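Este guia é para quem quer fazer em casa uma máscara de lobisomem de espuma EVA, sem comprar nada caro. Eu faço máscaras há 5 anos e a maior parte do que escrevo aqui aprendi com erros. Peço desculpa se alguma palavra técnica não é a que se usa na sua região, o português não é a minha primeira língua.

## O que precisa

- Espuma EVA de 5 mm para a base e de 2 mm para os detalhes
- Cola de contacto e um pincel velho
- X-ato com lâminas novas
- Pistola de ar quente (um secador de cabelo não chega)
- Pelo sintético comprido, castanho ou cinzento
- Elástico largo, 13 mm
- Tinta acrílica e um primário flexível
- Papel, fita adesiva e película aderente

## 1. Tirar o molde da cabeça

Cubra a cabeça de um manequim com película aderente e depois com duas camadas de fita adesiva. Se não tem manequim, pode pedir a um amigo, mas só cobre a testa, os lados e a nuca. O nariz e a boca ficam sempre livres.

Desenhe com marcador a linha do meio, o contorno dos olhos e a linha onde vai começar o focinho. Corte a fita pela linha do meio e passe uma das metades para papel. A outra metade é o espelho, portanto basta um molde só.

## 2. Cortar a base

Passe o molde para a espuma de 5 mm com uma caneta. Corte com a lâmina direita, em ângulo de noventa graus, menos na dobra do focinho, onde o corte deve ser inclinado. Mude de lâmina assim que sentir que a espuma rasga. Eu uso o molde Nurkden número 2522, que tem o focinho curto. O 1264 é mais comprido e fica melhor em pessoas altas, mas pesa mais à frente e a máscara tende a cair.

## 3. Dar a forma

Aqueça cada peça dos dois lados até a superfície ficar um pouco brilhante e dobre-a sobre o joelho ou sobre uma taça. Segure até arrefecer. O Engelbert Aebischer, que me ensinou isto numa oficina em Landberg, aquecia sempre primeiro o lado de dentro. Eu não noto grande diferença.

Trabalhe com a janela aberta. A cola de contacto tem um cheiro forte e faz dor de cabeça. Ponha uma camada fina nos dois lados, espere dez minutos e junte as peças desde o centro para as pontas. Depois de juntas já não se consegue corrigir. 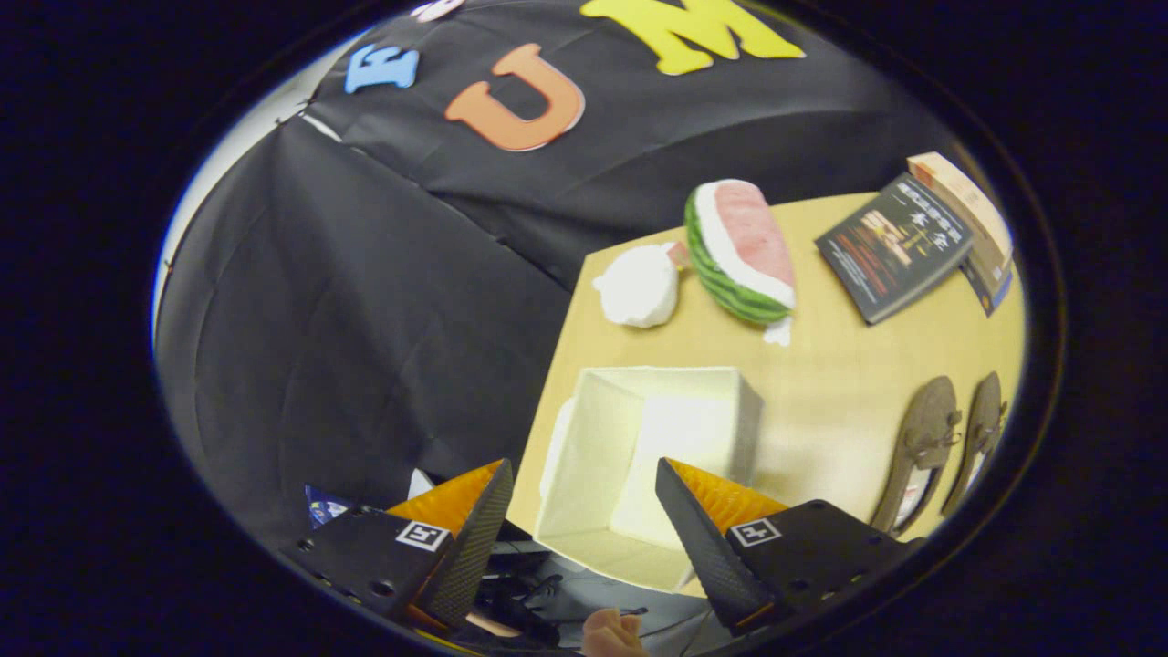 *Letras de feltro sobre o tecido preto e uma fatia de melancia de peluche na mesa.*

## 4. Focinho, dentes e orelhas

O focinho faz-se com quatro peças: duas laterais, a parte de cima e o queixo. Deixe o queixo solto e prenda-o com elástico aos lados da base, assim a boca mexe um pouco quando fala. Os dentes corto da espuma de 2 mm, dobrada e colada. Não os faça todos iguais, um lobisomem com dentes muito direitos parece um cão de desenho animado.

Para as orelhas corte dois triângulos altos, aqueça e dobre ao comprido. Cole-as mais atrás do que lhe parece natural, porque o pelo vai ocupar muito espaço.

## 5. Pintura e pelo

Dê três camadas de primário e só depois a tinta. Comece pela cor mais escura, nas rugas e à volta dos olhos, e acabe com a mais clara, com o pincel quase seco.

O pelo corta-se pelo avesso, com o X-ato, e nunca com tesoura, senão fica com as pontas cortadas a direito. Comece a colar pela nuca e suba até à testa, cada tira por cima da anterior. A direção do pelo é sempre para trás e para baixo.

## Se alguma coisa correr mal

**A máscara escorrega.** Cole dois quadrados de espuma macia na parte de dentro, na testa.

**A tinta estala.** O primário não era flexível ou não secou bem. Lixe essa zona e repita.

**Não se vê nada.** Alargue os olhos por dentro, em ângulo, e pinte a borda de preto. De fora quase não se nota.

Guarde a máscara cheia de papel amassado e longe do sol. A minha primeira ficou no carro uma tarde inteira e o focinho nunca mais voltou ao lugar.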